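About Us

I'm the one who answers the phone at Misside, so if you've called with a stuck robot, hi! We're a small repair and setup shop in Susbridge, and we look after robot grippers and the arms they hang from, mostly for packing rooms and school labs. I started out fixing other people's machines on weekends, and it sort of got away from me (in a good way).

People always ask how we ended up so fussy about safety, and the story doesn't flatter me. One April we put in a sorting cell for a bakery supplier out in Cunwood. We'd tested the grip for 2000 cycles and I was very pleased with myself. On cycle 161 at the customer's place, the fingers let go halfway through a swing and a full jar went over the table and into the wall. Luckily the only person in the room was me, standing well back with a coffee, and it still scared me silly.

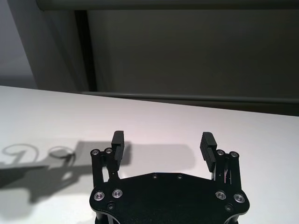 Wiring was what got us. One lead had been rubbing against a moving part, and every so often the power to the gripper dropped out for a blink. Our test stand never bent the arm far enough to show it! So now I look hard at any spot like the right-hand linkage on this one, where a few thin wires run up through the narrow slot, and I move the joint by hand through everything it can do before I switch anything on. The ridged pads get checked too, but they had nothing to do with the jar. I blamed them for 2 days anyway, and bought new ones.

We paid for the jar and the wall, and we wrote up the whole mess and sent it to every customer we had. The Cunwood folks are still with us, bless them. Out of all that came the Görtz check, our own routine, which runs another 2000 cycles with the arm stretched and twisted the way you'll really use it, and with the power cut on purpose along the way. If the fingers open when the power goes, it doesn't leave the shop.

Got a gripper that drops things once in a while and then behaves perfectly when you watch it? Please stop running it and give me a call. I'm usually in by eight, except Wednesday, when I'm out on visits and you'll get the machine.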